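Visit report: Ranent open day, Bromthorpe

I went to the Ranent open day at Bromthorpe to find out how they write and keep their rules for recording handling tasks with hand-held grippers. We have been drafting our own at Gachanja and they are still too long. Ranent's run to 6 pages, and the part that operators read is one side of paper, pinned up by the door.

The visit started late because of parking. After coffee there was a short talk on the task list, which has 149 entries at present. Each entry gives a start state, an end state and a list of what may be touched. Anything not on the list is background and stays where it is. Small personal items such as hair clips and compacts get a section of their own, as they slip, overlap and hide one another in a box.

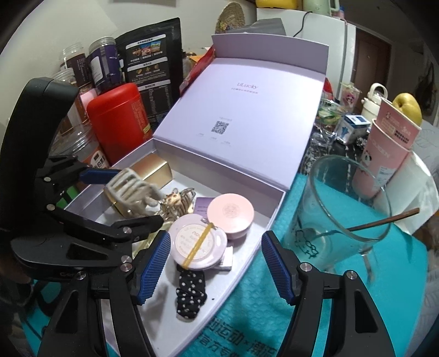

The rule I wrote down first was on clutter. Operators do not tidy the table before a run. Jars, cups and packets stay put, unless something is sharp or could tip over on to a person. Glassware is allowed within reach but has to be noted on the run sheet. I asked whether that slowed people down. The answer was yes, a little, and that they had decided to live with it.

Two gripper tools may work over the same box, under a separate set of rules:

One operator leads and says so aloud before the start.
Fingers do not cross above an open container.
If both tools touch the same item, the lead keeps it and the other backs out the way it came.
A dropped item is left until the run is closed.

The last of these caused the most discussion in our group. At Oston a dropped item is picked up and the run carries on, with a mark in the log. Ranent tried that until December and gave it up, as the marks were often forgotten. 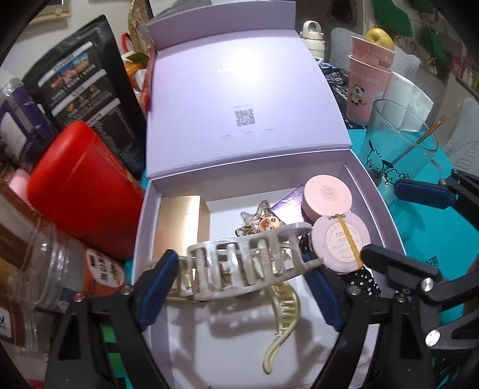 Page last changed: 2022-04-17

Pads are checked at the start of each session and after every 216 runs, whichever comes first. The check covers the ribbed faces and the pins at the joints. A tool that fails goes in a red tray and does not come back the same day. I liked this — our own sheet only says "inspect regularly".

Text on packaging was less settled. Shop labels may stay in view, but names, addresses and parcel stickers must be taken away or covered first. Printed codes are a grey area and the current draft leaves them to the lead operator. I think that is too loose and said so on the feedback form.

We have asked for a copy of the one-page sheet and will try it at Gachanja for 3 weeks, with the dropped item rule left in.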